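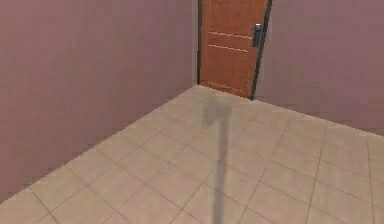 **dunnock_77**
Has anyone paid for one of those "whole room colour consultations"? I've had a quote from Gilchrist for 200 pounds, and that's before a drop of paint is bought. They promise a scheme "tuned to the light and the mood of the household", whatever that means. What I get is a render and a list of paint codes. Their scheme has a dusky mauve-pink wall and an orange-brown door, and I can't decide whether those two colours get on at all. My other half likes it. I think we could have got there with a couple of tester pots and an argument.

**Lachlan Maihi**
They get on fine. Pink and orangey wood are close enough to be friendly. I'd worry more about the paint they push at the end of it. Is it Stimero? It's nearly always Stimero.

**dunnock_77**
It is Stimero. How did you know?

**Lachlan Maihi**
Because I was sold the same thing in March. Lovely tin, thin paint. Needed another coat over the two they said it would take, and you can guess who paid for that.

**pebbledash_pam**
I'll stick up for Stimero. I've used it in a hall and two bedrooms and it went on well, but I did prime first. People skip the primer and then blame the paint!

**Lachlan Maihi**
I primed.

**pebbledash_pam**
With their primer or a cheap one?

**Lachlan Maihi**
With a primer. If it only works over their own brand they should say so on the front of the tin.

**oldgrout**
Going back to the actual question, I don't believe any of this mood business. Pink calms you down, green helps you sleep, yellow makes the baby cry. I have heard all of it from people selling paint and none of it from anyone else. My bedroom was bright red for years and I slept like a log.

**pebbledash_pam**
There was a study about pink and prisons though.

**oldgrout**
There's a study about everything. I seem to remember somebody tried it again and got nothing. Happy to be shown otherwise if you've got a link.

**pebbledash_pam**
Not to hand, no.

**tilly_w**
We had the full package from Plalta, consultation plus decorating, and it came to 1,999. A local decorator had quoted 1,673 for the same rooms. The difference got us a folder and a phone call. The rooms do look nice, I'll give them that, but they'd have looked nice either way.

**dunnock_77**
Did the colours on the wall match what they showed you on screen?

**tilly_w**
No. Ours came out a good bit greyer, and it changes again with the lamps on. Paint a big bit of card and move it round the room for a few days. Don't trust a screen for pinks especially.

**Lachlan Maihi**
Seconded. And ask for the codes so you can get it mixed elsewhere. Steltex will match most things.

**oldgrout**
Steltex matched my skirting to something resembling custard, so I'd test that as well.

**dunnock_77**
Right, I'm going to turn Gilchrist down and buy testers. Other half not yet informed.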